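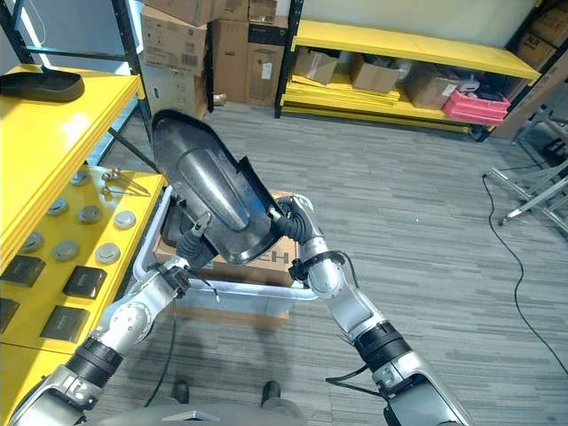
Getting clean sound from a bookshelf pair in a small room

Most complaints about muddy bass and thin vocals come down to placement, wiring and gain settings. Work through the items below in order and change one thing at a time, listening to the same track after each change.

Distance from the wall
A rear-ported cabinet needs space behind it. Start with the back panel 11 inches from the wall and move it out an inch at a time until male speech stops sounding chesty. Sealed cabinets can go closer. Corners raise the bass on every design and should be the last choice.

Height and angle
The tweeter belongs at ear level for a seated listener. If the shelf is too low, tilt the cabinet back with a pair of rubber door wedges. Toe the speakers in until the inner side panels are just visible from the main seat, then back off slightly if cymbals become harsh.

Shelf rattle
Play a slow bass sweep at moderate volume and press a hand on each shelf, picture frame and cabinet door in turn. When the buzz stops, the part under the hand is the source. Felt dots cure most doors. A loose back panel on a bookcase needs panel pins every 8 inches; tape will let go by the end of the summer.

Speaker wire
16-gauge copper is adequate for runs up to 15 feet with 8-ohm speakers. Strip half an inch, twist the strands clockwise and check that no stray strand bridges the terminals. Marked conductor to red at both ends. If the bass disappears when you sit midway between the speakers, one side is reversed.

Wireless dropouts
Keep the speaker at least three feet from the router and off the top of a microwave or refrigerator. A metal shelf between the two will cost more signal than a plaster wall. On dual-band units, use 2.4 GHz for distance and 5 GHz for a crowded building. Ilango Arumugam of Wodley adds that a fixed address, reserved in the router's settings, ended the evening disconnects on his Naidu kitchen unit.

Volume matching
Set the phone or tablet to almost full output and control loudness at the speaker. A low source level turned up at the amplifier brings the hiss up with it. Line inputs on older receivers may overload; drop the source until the distortion clears.

Cleaning
Grilles: remove if they are held by pegs or magnets, and vacuum with the soft brush at low suction. Cones: dry makeup brush only, working from the center outward. Do not touch dome tweeters. Gloss cabinets take a barely damp microfiber cloth, no spray.

Battery portables
Store at half charge if the unit will sit for more than a month. Nesrin Ateş tops up her Medthorpe portable in March and again in September.

Foam surrounds
Crumbling foam around a woofer can be replaced at home. Measure the cone and the frame opening before ordering, and allow the glue to cure overnight before playing anything through it.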